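4. 침구 정리 및 보관

이 장은 Prenenura 숙소의 침대에 놓인 이불, 담요, 베개, 덮개를 걷고 다시 까는 순서를 설명합니다. 세탁기 사용법은 3장을 보십시오. 매트리스 뒤집기와 침대 프레임 조임은 이 장에서 다루지 않습니다.

4.1 시작하기 전에

다음 물건을 침대 옆에 준비합니다.

- Cokulel 보관 가방(대형). 이불과 담요용입니다.
- Cokulel 보관 가방(소형). 베갯잇과 얇은 덮개용입니다.
- 접착식 먼지 롤러
- 부드러운 솔. 긴 털 담요에만 사용합니다.
- 세탁 바구니
- 마른 면 수건 두 장

창문을 열고 침대 옆 바닥을 닦아 둡니다. 걷어 낸 침구를 바닥에 바로 내려놓지 마십시오. 의자 등받이나 Hawthorne 접이식 건조대에 걸쳐 둡니다. 건조대를 펼 때는 양쪽 다리의 고정쇠가 모두 걸렸는지 확인합니다.

주의: 건조대 위쪽 봉 하나에 담요 두 장 이상을 겹쳐 걸지 마십시오. 봉이 휘면 고정쇠가 풀립니다.

4.2 침구 걷기

무늬가 있는 천이 여러 장 겹쳐 있으면 어디까지가 이불이고 어디부터가 덮개인지 알아보기 어렵습니다. 한꺼번에 당기지 말고 위에 있는 것부터 한 장씩 걷습니다.

1. 베개와 큰 쿠션을 먼저 치웁니다. 덮개가 씌워진 채로 두어도 됩니다.
2. 베개 밑에 끼어 있는 천의 가장자리를 찾습니다. 손바닥을 펴서 밀어 넣고 천을 들어 올린 다음 빼냅니다. 모서리만 잡고 당기면 박음질이 터질 수 있습니다.
3. 긴 털 담요는 양손으로 가운데를 받쳐 들어 올립니다. 털끝을 쥐지 마십시오.
4. 누비이불은 발치에서 머리맡 쪽으로 반을 접고, 다시 한 번 접어 들어냅니다.
5. 마지막으로 시트를 벗겨 세탁 바구니에 넣습니다. 네 귀퉁이의 고무줄을 차례로 풀어야 합니다.

참고: 겹친 천 사이에 양말, 리모컨, 머리핀 같은 물건이 들어가 있는 경우가 많습니다. 4번까지 마친 뒤 이불을 가볍게 흔들어 보십시오.

4.3 침구 분류

걷어 낸 침구는 색과 털 길이에 따라 나눕니다.

흰 바탕에 무늬가 있는 누비이불은 따로 둡니다. 짙은 꽃무늬가 들어간 것도 바탕이 희면 여기에 넣습니다. 붉은색이나 주황색 천은 처음 몇 번 빨 때 물이 빠질 수 있으므로 흰 바탕 이불과 같은 바구니에 담지 않습니다. 베이지색 잔무늬 덮개는 밝은색 빨래로 분류합니다.
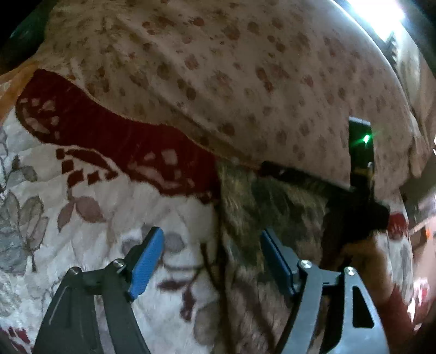

털이 긴 담요는 어떤 색이든 단독으로 처리합니다. 다른 천과 함께 돌리면 빠진 털이 누비 사이에 박히고, 나중에 롤러로 밀어도 잘 떨어지지 않습니다. 갈색과 회색이 섞인 털은 얼룩이 잘 보이지 않으니 밝은 창가로 가져가 결을 양쪽으로 젖혀 가며 살핍니다. 얼룩을 찾으면 그 자리에 빨래집게를 꽂아 표시해 둡니다.

물 빠짐을 확인하는 방법은 다음과 같습니다.

1. 젖은 면봉으로 천 안쪽의 눈에 띄지 않는 부분을 가볍게 문지릅니다.
2. 면봉에 색이 묻으면 그 천은 찬물로 단독 세탁합니다.
3. 색이 묻지 않으면 비슷한 색끼리 모아 세탁해도 됩니다.

4.4 긴 털 담요 손질

세탁 표시를 먼저 읽으십시오. 물세탁 금지 표시가 있으면 아래 순서 중 1번과 2번만 합니다.

1. 담요를 건조대에 걸고 위에서 아래로 솔질합니다. 엉킨 곳은 손가락으로 풀고 나서 솔을 댑니다.
2. 뒷면을 먼지 롤러로 밉니다. 털이 있는 면에는 롤러를 쓰지 않습니다.
3. 담요를 세탁망에 넣고 찬물, 약한 탈수로 세탁합니다.
4. 마른 수건 사이에 끼워 물기를 누른 뒤 그늘에서 말립니다.
5. 다 마르면 한 번 더 솔질합니다.

주의: 다리미와 건조기의 고온 코스를 사용하지 마십시오. 털끝이 뭉치면 되돌릴 수 없습니다.

4.5 접어서 보관하기

완전히 마른 침구만 가방에 넣습니다. 겉이 말랐어도 누비 안쪽 솜은 젖어 있을 수 있으니 두꺼운 부분을 손으로 쥐어 확인합니다.

1. 누비이불은 세로로 3등분하여 접고, 발치 쪽부터 느슨하게 맙니다.
2. 대형 가방의 맨 아래에 누비이불을 넣습니다.
3. 긴 털 담요는 털이 안으로 가도록 접어 그 위에 올립니다. 누르지 않습니다.
4. 얇은 덮개와 베갯잇은 소형 가방에 세워서 넣습니다.
5. 지퍼를 닫고 이름표 칸에 내용물과 넣은 달을 적습니다. (예: 누비이불 1, 털 담요 1, 3월)

Darketti 선반을 사용하는 방에서는 대형 가방을 맨 아래 칸에 둡니다. 선반 뒤쪽과 벽 사이를 12cm 띄워 두면 습기가 덜 찹니다. 가방은 12개월에 한 번 비우고 안쪽을 마른 수건으로 닦습니다.

참고: 압축 팩은 솜이 든 누비이불에만 쓸 수 있으며 보관 기간은 3개월을 넘기지 않습니다. 긴 털 담요와 베개는 압축하지 마십시오.

4.6 다시 깔기

1. 시트를 씌우고 주름을 폅니다.
2. 누비이불을 무늬가 위로 오게 펼칩니다. 양옆으로 늘어지는 길이를 맞춥니다.
3. 띠무늬가 있는 담요나 덮개는 침대 폭에 맞추어 반듯하게 놓습니다. 비스듬히 놓이면 자는 동안 한쪽으로 쏠려 내려갑니다.
4. 긴 털 담요는 발치에 반으로 접어 둡니다. 추운 날에는 펼쳐서 이불 위에 덮습니다.
5. 베개와 쿠션을 머리맡에 놓습니다. 지퍼는 벽 쪽을 향하게 합니다.

침구를 교체한 날은 목요일 점검표의 침실 칸에 표시합니다. 보관 가방의 지퍼가 고장 났거나 이름표가 없어졌으면 같은 점검표의 비고란에 적고, 새 가방은 7장의 소모품 신청 순서에 따라 신청합니다.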